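Threads › Vasilis Radonjić › Books and paper

1/ This month I am sorting the Chinese shelf at home. It has 40 books, most of them thin paperbacks, and I bought too many of them when I was a student and could not read one full page.

2/ The first one I opened again is 梦溪笔谈, in English usually "Dream Pool Essays". Shen Kuo wrote it in the Song dynasty. It is short notes on everything: stars, rivers, medicine, music, strange weather.
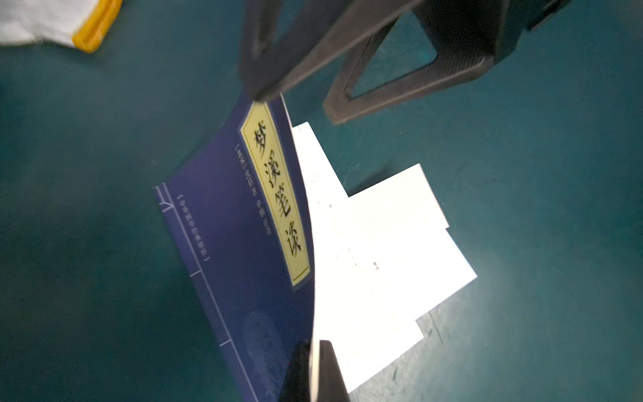 3/ I like very much when a cheap paperback copies the old thread binding with printed lines. There is no thread, only pale blue ink on a blue cover – but my hand still wants to touch the stitches.

4/ A question for people who know paper. My soft covers curl in March, when the heating is still on. I put them under a heavy dictionary for two nights and it helped a little. Is there a better way?

5/ Someone asked where I buy. Mostly from Palamarchuk, the second-hand shop near the station. They keep the Chinese books in the back, on the low shelf, so please bend down.

6/ Tomorrow I continue with the poetry. I am a slow reader – one note with my tea, then the dictionary again.

Contact | © Vasilis Radonjić | Back to top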